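Back in the simulator

I spent Tuesday collecting demonstrations in simulation for Feverau, my side project for teaching a two-armed robot simple household jobs. The target for this room is 800 episodes. I have 95.

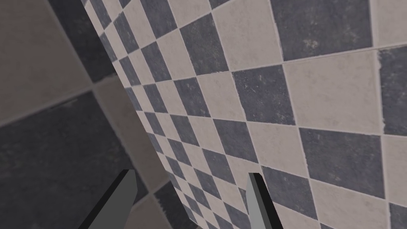 Posted by Tobias Lennard
Robot learning engineer, Hinine

Most of the day went on the wrist views. The tiled walls look much the same from one tile to the next, and at a steep angle the squares shrink to slivers. I want that in the set. A policy that only ever sees tidy views falls over quickly.

I steer the arms through Visora and save each run with the joint positions. Every episode gets a label — usable, partial or bin.

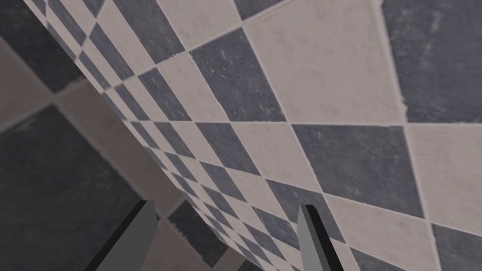
Labelling is slower than driving. I got through 4 batches before tea and relabelled one of them afterwards, having been too generous with "usable". The old Brabec set had 1,875 episodes and I never checked it properly, so I'm being stricter this time.

The head view takes in far more: both arms, the door, the plank floor.
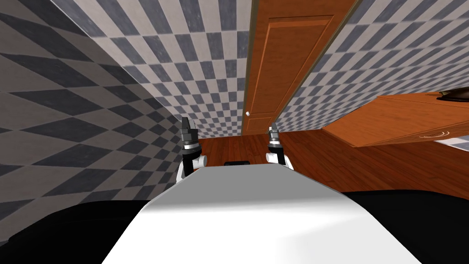 What's left for August

Finish this room, then train on wrist views alone and compare.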